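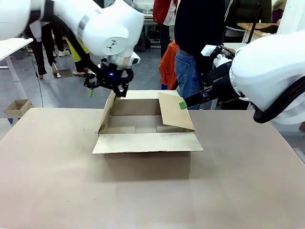 The Vosto carton is a plain corrugated box with four top flaps, and I have been using the 40-pack since August for sending out secondhand books. The cardboard is stiff enough to stack and the creases are scored well, so each flap bends along a straight line. With the front flap folded out nearly flat and the back one standing up, there is plenty of room to load from the front. The side flaps are the weak point - they spring back a little until taped. Two of mine arrived with crushed corners and were replaced by the following Saturday. I would buy them again for books, less so for glass.

Reviewed by Gunnel Fjeld

© Linolier Packing Reviews | Contact | Back to top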